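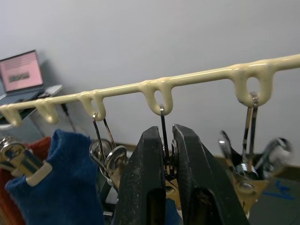

Laundry and Linen Assistant (part-time)
Stunwood House, Drenach

Stunwood House is a small residential centre for walking groups, school parties and family gatherings. We wash all our own tea towels, napkins, flannels and cleaning cloths on site, and we are looking for someone to take over the hanging, drying and folding side of the work.

Hours: 19 per week, mornings, usually 8.30am start. There is some flexibility outside the busy months. The house closes for part of December and this is taken as paid leave.

Reporting to: Golshifteh Mousavi, House Manager

The job

Large items such as sheets and duvet covers go to Amini, who collect from the back door. Everything smaller stays with us. You will:

- sort the morning's cloths by colour and by use (kitchen, bathroom, general cleaning)
- load and empty the 2 washing machines
- hang small items on the clip racks in the drying room, and larger towels on the airers
- check clips and hooks as you go, and put aside any that are bent or no longer grip
- take down, fold and shelve dry items
- keep a note of what needs mending or replacing
- wipe down the racks and sweep the drying room at the end of the shift

Blue cloths are kept for the bathrooms and must not be mixed with kitchen items at any stage, including on the rack. Cloths are clipped by the top edge with a gap between them. Please do not fold them over the bar, as they take much longer to dry and come out with a crease. Empty clips stay on their hooks when the cloths come down.

We use Ivex washing powder throughout. If you have sensitive skin, gloves are provided.

About you

You do not need to have worked in a laundry before. We need someone who is tidy, turns up on time and can get on with things alone for most of the morning. The work is done standing and involves reaching up to the racks and carrying baskets of damp washing along a corridor and up one short flight of steps. Unclipping small items takes a fair amount of finger work, so please tell us if this would be difficult and we will talk about what could be changed.

It would help if you could cover the occasional extra shift when a large group is leaving, up to 2 a month. These are always agreed in advance and paid at the normal rate.

What we offer

- hourly pay reviewed every year
- 20 days' paid leave, plus the closure in December
- lunch in the staff kitchen on days you work
- free parking behind the house
- tabards and indoor shoes supplied

The bus from Drenach stops at the end of the drive, but the first one does not arrive until after 8.30am. If you would be relying on it, say so in your application and we can look at a later start.

How to apply

Please send a short letter or email to Golshifteh Mousavi at the house, saying why the job would suit you and which mornings you could work. Include the names of two people we can ask for a reference. One of them should be someone you have worked for, paid or unpaid. There is no application form.

Interviews will be held at Stunwood House and will include a look round the drying room and linen store. We will reply to everyone who applies.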